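The Long Way to a Short Menu

Rafferty Oyelaran cut his menu on a Tuesday night with a ballpoint and a beer. Thirty-one dishes. By closing he had crossed out most of them.

"I kept thinking, who orders this?" he says. "And then I'd remember, oh, it's that one guy. He moved away."

Kasprzak, his place on the corner across from the old bus depot, has nine dishes now. Four change with the season. The rest stay put, mostly because people yell if they don't. The pierogi, obviously. The beet soup. A pork chop the size of a steering wheel that he'd love to drop and can't.

Small menus are having a moment. Again. They had one a while back and then everybody got nervous and added a burger. But talk to cooks this spring and you hear the same thing over and over — less stuff, made better, fewer boxes in the walk-in.

Money is the first reason. Obvious one. A long menu means a long order sheet, and a long order sheet means somebody throwing out parsley on Sunday. Oyelaran used to buy from six suppliers. Now three. He knows their kids' names. One of them calls him when the mushrooms are good, which never happened when he was just another line on a delivery route.

Second reason is the kitchen itself. His is tiny. Two cooks can pass each other if one breathes in. With the old menu there were pans on the floor by eight o'clock, he says, and a shouting match by nine. The fryer ran all night for one dish. One! He sold it in September and put in a shelf.

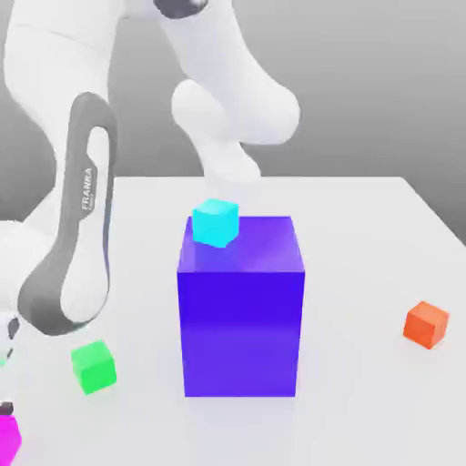 Not everyone is sold. Tobias Gallagher ran a long menu at Badard for years and still does, four laminated pages, breakfast on the back. He thinks the short menu is a city habit that got loose.

"My customers come in three generations at a time," he says. "Grandma wants liver. The kid wants pancakes at six at night. What am I gonna do, give them a speech about turnips?"

Fair point. Badard was packed the afternoon I went. A booth of nurses just off shift, a man alone with a newspaper and a hot turkey sandwich, a birthday going on in the back. The kitchen put out liver and pancakes and a perfectly decent clam chowder in the time it took me to finish my coffee. Gallagher's trick is that half the menu is the same food wearing a different hat. The roast turkey is the sandwich is the soup is the hash. He's been doing low waste for longer than anyone has had a word for it.

"Four pages," he says, tapping it. "But you look in my cooler, it's not four pages of food."

So maybe the count on the page is the wrong place to look. Hasa, over by the river, prints two mains a night and still runs through more ingredients than Gallagher does in a week. Eleven things on the plate, some of them foam. I liked it. I was also hungry an hour later, and stopped for a slice on the way home.

Then there's the regulars problem. Every cook brings it up. Take away a dish and you take away somebody's Thursday. When Oyelaran dropped the stuffed cabbage he got letters, real ones, with stamps. One woman told him her late husband had proposed over it. He put it back for a weekend, sold out both nights, and took it off agian.

"It's four hours of rolling," he says. "I love her. I'm not rolling."

Skuteline tried to split the difference. Short printed menu, plus a chalkboard for whatever the kitchen feels like. It worked fine untill the board got longer than the menu. Servers were reciting for five minutes a table. They wiped it clean last fall and started over with two specials, hard limit, and the dining room got noticeably quieter. Tips went up too, a server told me. Could be the quiet. Could be the new lamps.

Prices are the part nobody wants to talk about on the record. A short menu ought to be cheaper to run, and it is, but the savings don't always land on the check. At Kasprzak the pork chop went up anyway. Oyelaran shrugs at this. Rent. Pork. He did give his dishwasher a raise, and he closes Mondays now, and he has eaten dinner at home with his daughters more this winter than in the whole of the year before.

He's thinking about the dumplings next. Three fillings or two. The potato stays. The sauerkraut has its fans, loud ones. He has a pencil list taped inside the pantry door and the staff keep adding tick marks to it when they think he isn't looking.

Kasprzak serves dinner Tuesday through Saturday. No reservations for parties under four. Get the soup.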